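Surface Color and Reading Comfort in Shared Study Rooms: Evidence from Four Branch Libraries
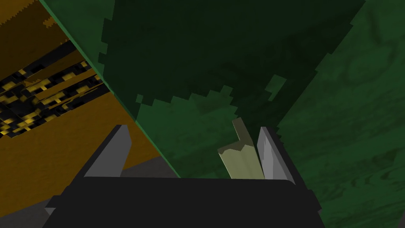
Figure 1. Green work surface with a wood-like grain, computer rendering.

3. Materials and Procedure

3.1 Sites

The study was carried out in the public library system of Evberg, which operates 4 branches with study rooms open to all cardholders. The branches differ in age and size. The oldest, Jalitz, occupies a former school building with tall windows on the north side. The newest, Pleltden, has no daylight in its study rooms and depends entirely on ceiling lamps. The two remaining branches fall between these cases and are treated together in the analysis as the mixed-light group.

Before the study began, all rooms were furnished with white tables. Readers had complained of glare at Pleltden for several years, mostly in the evening hours, and the library system had already planned to replace the tables there. The replacement schedule was extended to the other branches so that the effect of surface color could be compared under different lighting.

3.2 Surfaces

Three surface colors were tested: white, light brown and green. The green and brown tops shared a printed grain pattern and the same matte finish; the white tops were plain. This difference is a limitation of the design, as any effect of grain cannot be fully separated from the effect of color. Table height, edge shape and seating were held constant across all rooms. Lamps were cleaned before the first week and were not changed during the study period.

Each room kept one surface color for 9 weeks. Colors were then rotated, with a pause of several days for moving furniture — a step that took longer at Jalitz, where the study rooms are on the upper floor and the elevator is small. Readers were told that new furniture was being tried out. They were not told that color was of interest.

3.3 Questionnaire

Readers were asked to fill out a short paper form when leaving the room. The form covered the length of the visit, the type of material used (print, screen or both), and eye comfort on a five-point scale. A blank line was provided for remarks. In total, 1,646 usable forms were collected. Forms without a comfort rating were left out, as were forms on which more than one rating had been marked.

The response rate was about 68 percent, based on the room sign-in sheets. It was lowest on weekend afternoons, when many readers left together at closing time. Repeat visitors could not be identified, and the ratings should therefore not be read as coming from separate persons.

3.4 Light Measurements

Light levels were measured at the center of each table at opening, at midday and one hour before closing. Measurements were taken with the blinds in the position in which readers had left them. Blinds at Jalitz were often found half lowered while the white tables were in use, and this was recorded in the daily log together with the weather.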